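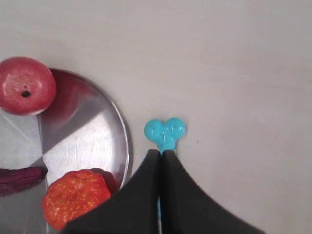 Wrist camera view, blue toy in the fingers next to the plate

Gripper loses its closed position after I swap the fingers

Kerstin Kristiansen
Hi everybody, I look after one small arm with an Olodo gripper, and I have a question about re-zeroing it. In April I put a new pair of black fingers on (same part number, two screws each side) and ran the homing routine the way the booklet says. It was lovely for the first 40 picks or so. Then the closed reading started to creep, and now the controller sometimes tells me it's holding something when it has let go. My practice items are a metal plate, a red ball, a toy strawberry, a purple thing and the blue toy bone, so nothing heavy! Do I need to home it again every time, or have I put the fingers on wrong? 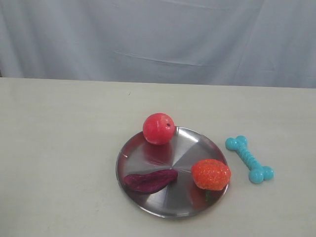 Bernardo Loureiro
Hi Kerstin, I had the very same creep on mine and I bet it's the screws settling. Soft fingers squash a little under the screw heads, so the zero you took on the first evening is a bit off by the next one. Snug them up again, then take everything out from between the fingers, close slowly at low force, and look through the wrist camera before you save anything. 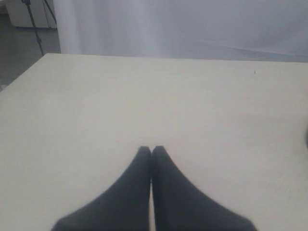
A hairline of light between the tips is fine on mine, and I store that as closed. If you squeeze until the line is gone, the fingers bend and the controller remembers the bend as zero, and then you're chasing your tail all over again (ask me how I know). After that I leave it alone for 400 cycles and recheck the screws when I wipe the fingers down. Oh, and set the "object held" threshold last, with your thinnest item, or you'll end up doing it twice.

Masanja
try updating the firmware, fixed mine. different gripper though, a Drullel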